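5.2 Grip loss during cup transfer

Of the 540 cup transfers recorded with the Draston hand-held gripper, 327 were kept for training. Most of the rest were dropped for tracking faults. A smaller group failed in a way we had not planned for: the cup slid down between the fingers during the carry, while the logged finger width stayed constant. A policy trained on these runs learned to close too early and let go of the cup 7 times in 8 trials. 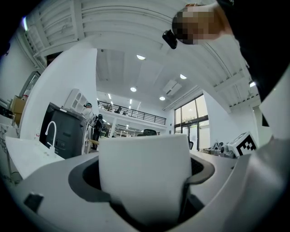 Figure 4. View from the gripper with a white cup held upright, a finger pressed against its side.

Siu-ming Liao objected that the width signal should never have been used alone to mark a grip as stable, and that the early closing could be explained by a clock offset between the width log and the video. We checked for this. The offset was real in the August recordings - they were made before the Stukow sync board was fitted - but the slips also appear in later runs, where the two clocks agree.

We therefore treat the two faults separately. Runs with an offset were shifted and kept. Runs with a slip were removed by hand, using the height of the cup rim in the wrist view as the test. A slip that happens slowly can still pass this test, and we have no force reading to catch it.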